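Speaker notes: "Timestamps, Contact and Trust: The Perception Stack Behind Callex"
Melik Institute, Software Track
Friday, August 9, 2019
Notes accompany the slides. Spoken text is given in full where the wording matters. Items marked (aside) may be dropped if the session is running late.

Slide 1. Title

Good morning, and thank you for coming. I am speaking on behalf of the manipulation software group at the Melik Institute. The talk covers the software that turns demonstrations recorded with hand-held grippers into input that a control policy can use. It does not cover the training of the policy itself. Questions on that subject should be held for the panel.

Advance when the room has settled. The title slide has no animation.

Slide 2. Scope

Callex is our processing pipeline. It reads raw recordings, recovers the path of the gripper, estimates the opening of the fingers, and writes a cleaned episode to storage. Riedl is the planner that consumes those episodes on the robot side. The two are separate code bases with separate release schedules, and that separation has shaped many of the decisions I will describe.

Say plainly that the interface between Callex and Riedl is a file format and a small schema. Earlier versions shared code directly. A change to a smoothing filter in Callex could then alter how Riedl handled its joint limits, and tracing such a change took far too long.

Slide 3. Time

The first topic is time. Every recording contains at least two streams: video from the wrist view and a signal for finger width. Each stream has its own clock. In the June release we stopped accepting the arrival time of a message as its timestamp. We now require the capture time, and the pipeline rejects an episode if that field is missing.

Explain the effect on control. If the width signal lags the video, a policy learns to close the fingers late. On a rigid box this is seldom noticed. With a thin-walled object, the arm has already begun to lift when the fingers close, and the object tips.

Our alignment step estimates the offset between streams from the video alone. It tracks the finger edges, derives an apparent opening, and compares that curve with the recorded width. The offset that gives the best match is stored with the episode. It is never applied silently. A user who disagrees with it can remove it and run the later stages again.

(aside) We are often asked why the offset is not calibrated once per device. We do calibrate once per device. The per-episode estimate is a check against that value, and a large difference between the two sends the episode to review.

Slide 4. Where pose estimation fails

Pause here before showing the slide. Remind the audience that Callex recovers the gripper's path from visual features in the surroundings, and that the quality of those features decides the quality of everything downstream.
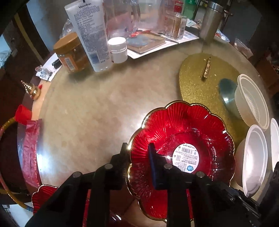 Pose estimation relies on the assumption that a feature stays fixed on a surface while the camera moves. Many household surfaces break that assumption. A highlight moves with the viewpoint, and a tracker that accepts it as a corner will report motion that did not take place. The glint on the red glass dish, just left of the sticker, is the kind of feature we need to reject, and the glittery gold placemat under the bowls offers a great many more. The printed sticker in the middle of the dish is the opposite case: flat, high in contrast and full of fine detail. It would be an excellent landmark if the dish were certain to stay where it is. With a finger pad pressed against the inner wall of the dish, the software cannot assume that.

Give the audience a moment with the slide. Then state the rule we adopted: texture on an object that may be in contact with the gripper is excluded from pose estimation and kept for object tracking. The same pixels serve two estimators, and each estimator must know which ones it may use.

Slide 5. The contact mask

We call the component that enforces this rule the contact mask. For each video image it produces a region around the fingertips, extended to the full outline of any object the fingers appear to touch. Features inside the region do not vote on the camera's motion.

The first version used a fixed shape below the fingertips. It was fast and easy to explain. It also failed on wide, shallow objects, where the rim lies well outside any reasonable fixed shape. The features on the far rim were treated as background, and once the object was lifted they pulled the estimated path along with them. The current version grows the region from the point of contact until it meets a boundary in color or depth.

State the known weakness. When two similar objects stand close together, the region can spread from one to the other. The result is a mask that is too large, and the estimator loses useful background features. We accept this. A mask that is too large lowers confidence, and the pipeline reports the lower confidence. A mask that is too small produces a wrong path with high confidence, and no later stage will catch it.

Slide 6. Confidence as an output

Each pose in an episode carries a confidence value between zero and 100. Riedl reads this value and uses it when it judges whether a recorded motion can be reproduced by the arm. Poses with low confidence are treated as soft suggestions. Poses with high confidence are followed closely, within the speed and joint limits of the robot.

Stress that the value is calibrated against a motion capture reference and is not a raw score from the tracker. Teams that wish to replace our tracker with their own are welcome to do so, but they must repeat the calibration. The procedure is described in the Callex manual.

If asked whether a single number is sufficient: it is not. Position and rotation fail in different ways. The next schema will carry a value for each, and the single value will remain for older readers.

Slide 7. Review tooling

The review tool is called Busesis. It shows the video, the recovered path and the width signal on one timeline. A reviewer can mark a span as unusable, correct the contact mask, or send the episode back for processing with different settings.

Our most recent internal set held 987 episodes. Each episode below the confidence threshold was opened in Busesis by a reviewer. Reviewers asked repeatedly for one feature that we had not planned, a view of the features that were rejected. We had shown only the features in use. Once the rejected ones were drawn in a second color, reviewers could tell at a glance whether the tracker had been confused by reflections or starved of texture. Those two faults call for different settings, and previously both looked like a short gap in the path.

(aside) The second color was originally red. It is now cyan, after complaints that red marks could not be seen on red objects.

Slide 8. Reproducibility

Every output file records the version of each stage, the settings used and a checksum of the input. Running the same version on the same input must give the same bytes. This requirement is stricter than most groups choose, and it has a cost: two of our faster matching routines could not be used, as their results depended on thread order.

The benefit is in debugging. When a policy behaves badly on the arm, we can rebuild its training episodes exactly and change one stage at a time.

Slide 9. Current work

The following items are in progress. Dates will not be given in this session.

Separate confidence values for position and rotation.
Mask growth that uses motion as well as color and depth, to help with neighboring objects of the same color.
A check for transparent objects, where the features seen through the material belong to something behind it.
A read-only mode in Busesis for partner sites.

On the third item, allow extra time. Clear containers are common in homes and we do not yet handle them well. At present the pipeline lowers confidence when depth and color disagree strongly over a region. This is a stopgap and should be described to the audience as one.

Slide 10. Questions

Leave this slide up during the discussion. The schema and the Callex manual are available from the Melik Institute desk outside the hall. Requests for access to Busesis should be made in writing through the same desk, with the name of the requesting group and the recording format in use.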